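Sweater Season: The Big Closet Swap

Every fall I drag the knits out of storage and put the summer stuff away, and every fall a few of you ask to see what's in the pile. So here we go! I did it on September 11, 2024, which was far too warm for wool, but the bins were already in the hallway and I had the afternoon free. My friend Karine Ross came over to keep me company (and to talk me out of keeping everything, with mixed results).

A bit of background for anyone new. I've been buying and wearing patterned sweaters since college, mostly secondhand, and I own way too many. I don't knit. I tried once, made half a scarf, and gave the needles to my cousin Colton Gauthier, who now makes hats that are better than anything in my closet.

The Teal One

My favorite, and the one I get asked about most. I found it at the Briltthorpe church sale, at the bottom of a box of tablecloths, and paid 50 cents for it. I would have paid forty dollars and still bragged about it.

It's got everything going on at once – zigzags, wavy orange stripes, a row of cream diamonds across the middle – and somehow the teal holds it all together. I love the little groups of white dots tucked between the diamonds. Karine says it looks like a board game. She has also asked to borrow it twice, so I'm not taking that too hard.

The hem is plain ribbing in the same teal, and I'm glad whoever designed it stopped there. With that much pattern you need somewhere for your eyes to rest. I wear it with dark jeans and leave the necklaces at home.

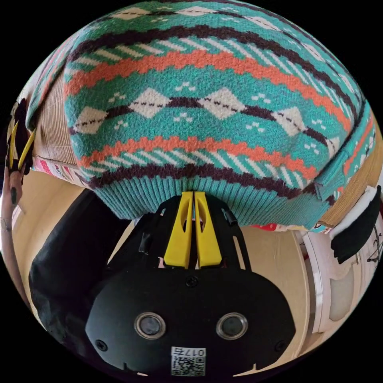
How I Put Them Away (and Get Them Out Again)

A few of you asked about this last time, so quickly: I fold, I don't hang. Sleeves in, bottom half up, then into the bin with the heavy ones underneath. Hangers gave me shoulder bumps on a gray cardigan I really liked, and I never got them to go away completely.

Before wearing, everything gets a day on the drying rack by the open window. If it still smells like the bin after that, I wash it by hand in cool water, roll it up in a towel and lay it flat on the spare bed. The cat thinks this is for her.

Three pullovers went into the giveaway bag this year, and one came back out while Karine was making coffee. It's green, it itches, and I'm going to wear it in January when I'm desperate. If you've got a trick for itchy collars, leave it in the comments, I'll try anything short of a turtleneck underneath!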